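Gripper fault halts cabinet line at Nedau, staff told to keep out of cells

Work on the small cabinet line at the Nedau plant was stopped for most of a shift in March after a robot arm closed its gripper without being told to, the company has confirmed. Nobody was hurt. One door was bent and a fitter who had been standing by the cell was sent home early, shaken but fine.

The stop came at 1159, a minute before the lunch changeover, when two people were near the guarding and one had just asked for the gate to be released. The arm was in its hold position at the time. In hold the fingers are supposed to stay exactly as they were left, open or shut, until somebody presses the green button on the pendant. They didn't stay. They shut on the lip of a door that was only part way round on its hinge, and the arm then carried on to its next point with the door still in its grip.

A second operator hit the emergency stop. The arm halted as it should and the door stayed jammed in the fingers till maintenance came and let the air... sorry, till they released it by hand, these are electric grippers. That took 15 minutes, longer than anyone wanted, as the hand release key was in the wrong drawer.

What the line does

Nedau makes and refurbishes metal cabinets, the sort that go into labs and workshops. The robot cells open and close doors over and over to check hinges, catches and seals before the units are boxed. It's dull work, hard on the wrists, and it went over to arms two years ago. The arms and grippers were put in by Jellel, who also look after the software under a service deal.

Each cabinet gets 200 door cycles. The gripper goes in with its fingers apart, takes the edge, swings the door, lets go and backs off. Most faults up to now have been boring ones. A missed grip, a door that sticks, a sensor that wants wiping. The arm stops, a message comes up, someone resets it.

This was different, the plant says, because no message came up at all. The log has the gripper down as open for the whole period. It was plainly not open, there were teeth marks from the pads on the door.

Loose plug is main suspect

Jellel sent an engineer the same afternoon. An early note to staff, seen by this site, puts the likely cause down to a signal plug at the wrist that had worked loose. When the plug lost contact the gripper controller restarted, and on restart it ran its homing move. Homing on this type means the fingers go fully closed and then fully open, to find their ends. Fine on the bench. Not fine with a door in the way, or a hand.

The arm controller never noticed. It had asked for "open" some time before, had been told "open", and was not set to ask again. So it went on with its programme in the belief that nothing was being held.

The note calls this "a gap between two devices that were each doing what they were set up to do". Staff on the floor had shorter words for it.

Homing on restart can be turned off, or made to wait for a person to confirm. It had been left as it came out of the box. Why, and whose job it was to change it, is something Nedau and Jellel are still talking about. Neither wanted to go into it.

Landry, the union branch newsletter for the site, says members had reported odd twitches from the same cell at least twice over the winter and were told to keep an eye on it. The company says it has one such report on file and is looking for the other. The reports book for that cell has a page missing, which may mean nothing.

Gate question

The bigger worry for many is the gate. Under the plant's own rules the cell gate can be released in hold, so that people can step in to swap a label or pick up a dropped part without powering everything down. Hold stops the arm moving. It does not take power from the gripper. That was written down as a low risk when the cells went in, on the grounds that the fingers would not move without a command.

Well, they moved.

The gate had not yet opened when the gripper shut, and the arm would not have travelled if it had been, that part of the safety circuit was tested afterwards and worked. The fingers would have, though. The pads are narrow and the grip force was set high to cope with heavy doors. Maintenance reckon it would of broken a finger, easily.

Tarnico, the outside safety firm called in to go over the cells, has asked for three things before the line goes back to normal running. Gripper power is to drop out whenever the gate is released. Homing must need a button press. And the arm has to check the finger position before every move, and stop if it doesn't match. The firm also wants the wrist plugs swapped for a locking kind, and the grip force brought down on the lighter models.

The first of these means rewiring, so it will take longest. The cells that have not been changed yet are running with the gates locked off and full power down for any entry. It's slow. Output is well under what it was, the plant admits, and some orders are going out late. 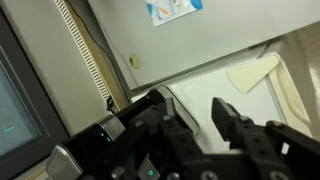 Could the gripper have done this with the emergency stop pressed?

According to Tarnico it could not, as the emergency stop cuts power to the gripper as well as the arm, and a gripper with no power cannot home. The trouble is with hold, which people on the floor had come to treat as if it were the same thing.

That mix-up is going to be dealt with in training. Everyone who works near the cells will go through a short refresher, nights included, and the word HOLD on the pendants is to get a label under it saying gripper live. The hand release keys are now on a hook at each cell, which you'd think they would of been anyway.

Nedau says the damaged door has been scrapped and the rest of that batch is being checked again by hand — slow work, one unit at a time — in case the log was wrong about other grips too. If the controller was restarting earlier in the day, some doors may have been passed without getting all their cycles. Customers have not been asked to send anything back. The company says it will get in touch directly if that changes.

Jellel said in a short statement that it was "helping fully with the review" and had written to other sites using the same set-up with advice on the restart setting. It would not say how many sites that was. It did say the plug had been fitted correctly at install, and that a wrist which moves all day will shake things loose, which is why the service sheet has a line for checking it. Whether the line was being ticked or the plug was being checked is, again, under review.

The union wants the winter reports looked at alongside the fault itself and has asked for a copy of whatever Tarnico writes. Nedau says staff will get a summary. The branch says a summary won't do.

Two of the cells are expected back on normal running once the rewiring is signed off. No date given for the others.

Update: an earlier version of this item said the grippers were air driven. They are electric. We have also corrected the time of the stop.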